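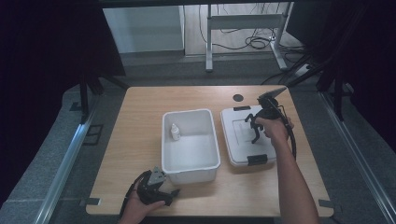 Ticket: Right hand gripper loses tracking during lid task
Opened by: Rianne Verhoeven, Karketmont site
Assigned to: Lev Zinchenko
Priority: 2
Status: Resolved, monitoring

Summary

Right hand-held gripper drops pose for short periods when it is held low over the lidded box. Left unit is not affected. Episodes recorded during a dropout fail the import check and have to be discarded. The fault showed up in the Long task set (open box, take bottle, place in bin, close box) and has not been seen in any of the shorter sets.

Steps to reproduce

Start the session with both grippers at the front edge of the table. Bring the right unit over the lid with the fingers pointing down. Open and close the fingers, then move toward the far latch. Pose freezes at or just before the far latch and comes back when the hand is drawn toward the operator.

Expected: continuous pose for the whole episode.
What happens: position holds at the last good value, then jumps on recovery. Finger opening is still logged correctly throughout.

Comment - Rianne Verhoeven

Of 80 episodes in the last batch, 11 were rejected by the importer for a position jump on the right side. None were rejected for the left. I have checked that the box is in the position given on the task sheet. Table has not moved off its tape. Two operators were on this batch and both had rejects, so I don't think it is handling. I have attached the importer log and the raw files for the rejected episodes.

Comment - Lev Zinchenko

Thanks. From the log, the finger encoder keeps reporting through the gap, so the right unit stays powered and the data line stays up. That leaves the tracker on the top plate, the mount, or the tracker's own connector. Please do the following in order and note the result after each one. Do not change more than one thing at a time.

a) Restart the Hemirero service only, leave hardware plugged in, run the reproduce steps.
b) Swap the left and right trackers, keep the cables where they are.
c) Put the trackers back, swap the cables.

Also tell me which way the right plate is tilted when the hand is over the far latch. If it is facing away from the base stations, we may be chasing a line of sight problem.

Comment - Rianne Verhoeven

a) No change. Dropout on the first attempt.
b) No change. Fault stays on the right.
c) Fault moves to the left. I had to hold the left gripper out at full reach to get it, but it does freeze.

Plate on the right is angled up and back toward the operator. I covered it with my other hand to see what an occlusion looks like in the log and it is different: the quality value falls away over several samples. In the fault it goes straight to zero.

Comment - Lev Zinchenko

Good test, and it rules out line of sight. The cable is the problem. It only shows on the right because the far latch is the longest reach in the task and the cable hangs past the side of the table, so it pulls on the plug as the hand goes forward. On the left the hand seldom goes past the middle of the table.

Please look at the plug end under a light, then flex the last part of the cable with the gripper resting on the table and watch the quality value. Fingers clear of the jaws while you do that, the unit will be live.

Comment - Fedir Levchenko

Did this one while Rianne was running imports. The strain relief has split along the underside. Flexing it down drops the quality value to zero every time, flexing it up brings it back. The socket on the tracker looks fine and there is no play in it.

We have one spare in the drawer, but it is the older Prendon part with the straight plug. Is that all right to use or should I wait for the angled one?

Comment - Lev Zinchenko

Straight plug is electrically the same. You can use it, but it sticks out further and will catch on the lid if the wrist is turned in. Leave a service loop at the wrist and fix it with a hook-and-loop tie so the plug carries no load. Order two of the angled type, one to fit and one for the drawer. Cut the plug off the faulty cable before it goes in the bin, otherwise it will end up back in use.

Safety note, added by Vira Semeniuk

While looking at this I noticed that the replay job had been queued straight from the imported batch. A position jump in a training episode is a nuisance. The same jump sent to the arm as a replay is a fast, unplanned move. The speed limiter should catch it, but I do not want to rely on the limiter as the only barrier.

I have put a hold on replay for all episodes in this batch, including the ones that passed. The importer threshold was set for large jumps and I would like the small ones looked at as well. Replay stays on hold until Yaroslav has been through the files.

Comment - Yaroslav Yurchenko

Went through the remaining files with the threshold lowered. Found 4 more with a short freeze and a small jump on the right. All 4 are at the far latch. Marked as rejected. The rest are clean and can be released.

I have made the lower threshold the default and added a check for a pose that does not change at all while the finger encoder is moving. It would have flagged every one of these.

Comment - Rianne Verhoeven

Spare cable fitted with the loop as described. Ran the reproduce steps at full reach with the wrist turned both ways, no dropouts. The straight plug does touch the lid if you come in very low, so operators have been told to keep the wrist out until the angled one arrives. Rejected episodes will be recorded again next week.

Resolution - Lev Zinchenko, Aug 18, 2023

Cause: broken conductor at the strain relief of the right tracker cable, from repeated pull at full reach.
Fix: cable replaced, service loop added at the wrist on both units.
Follow-up: angled cables on order (Fedir). Replay hold lifted for the released episodes only (Vira). Strain relief inspection added to the start-of-shift check. Ticket stays in monitoring until the angled cable is fitted and a full batch has gone through the new importer check.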